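Capítulo 9
Comparar pinzas y cámaras antes de comprar nada

Empezamos por el final. Tienes brazo, tienes controlador, y alguien pregunta qué pinza. Respuesta corta: la que aguante tu peor pieza. En este capítulo la peor pieza es un peón de ajedrez, bajito, cabeza redonda, vecinos muy cerca. Todo en simulador, por ahora.

Primera prueba, apertura. Cámara mirando entre los dedos, pinza abierta, sin tocar nada. Fijarse en las sombras – caen delante del tablero y el detector se las traga.

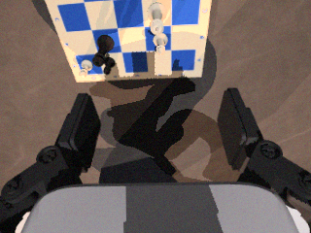
Pues en Cokau les pasó lo contrario, objeta una lectora del borrador: las sombras les ayudaban a estimar la altura, y al quitarlas el error subió. Puede ser. Depende del detector, y de eso va el apartado 9.2.

Segunda prueba, descenso vertical. Dedos finos, punta hacia abajo, pieza negra justo debajo. Desde fuera se ve bien lo que la cámara de muñeca no ve: la propia pinza tapa parte de la pieza. Anotar siempre las dos vistas, con el mismo numero de ensayo.
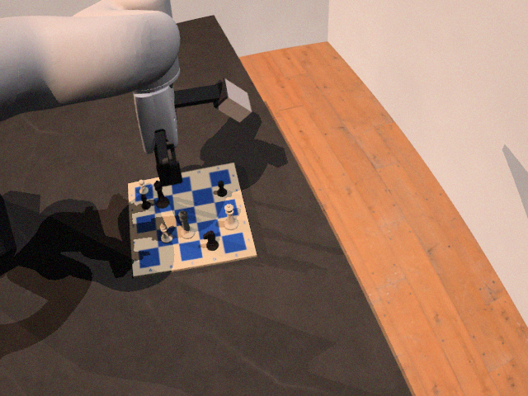 Boscombe, 17 de diciembre. Cerrada la tanda con el controlador Joshi: 639 intentos, 296 agarres válidos. Con el Plunateo aún sin repetir. No comparar todavía, las tandas no son iguales.

Ese es el tono de un buen cuaderno. Seco, con lugar y fecha. Copiadlo.

Tercera, la cámara baja. Casi a ras de mesa el tablero se queda en una tira y las piezas se tapan entre si – mala para localizar casillas, útil para juzgar la holgura bajo los dedos.

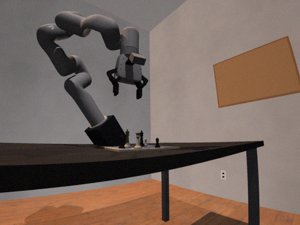
Fig. 9.3. Pinza abierta sobre la mesa, vista desde abajo.

Antes de seguir, repasad el apartado de calibración. Los ejercicios lo dan por sabido.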